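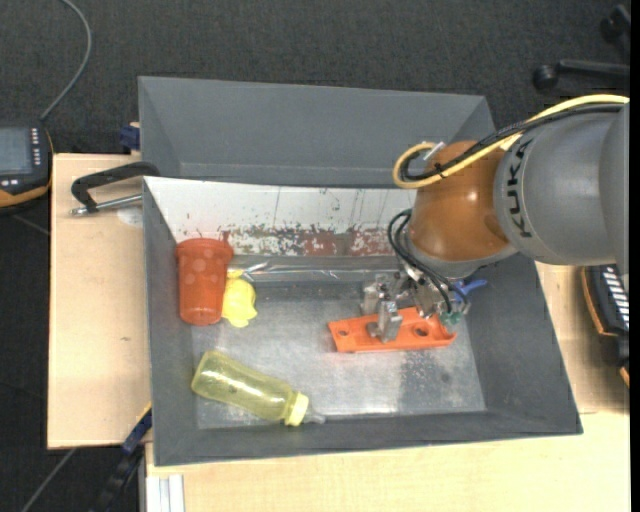

So Gwenaël Courtois has given another interview about how he no longer gives interviews. This one runs 162 minutes. I listened to it while regrouting a shower and the grout was better company.

Quick background if you have a life: he and Delaunay hosted the Nolleo podcast together until March, when she left and he said on air that she was "on a journey." She was on a different podcast.

Anyway, the host asks about her. He says, "Who?" Long pause. Then he does 7 straight minutes on who, including what she orders at brunch.

He also says he hasn't listened to her new show, then quotes it. Twice. With the voice.

Delaunay's whole response was a picture of a sandwich with the caption "busy." More than 4 people have sent it to me asking what kind of sandwich. Turkey, I think?

His fans have decided the sandwich is a dig at the Grumalik deal, where he sold meal kits for two weeks and then told everyone he doesn't believe in lunch. I can't rule it out.

Update: he's posted an apology. It's addressed to "anyone who chose to be upset" and there's a discount code for Trellamix at the bottom. I tried the code. Expired.

Update 2: she liked the apology, then unliked it. I have a dentist appointment so somebody else will have to take it from here.

Replies are off because last time his cousin got in.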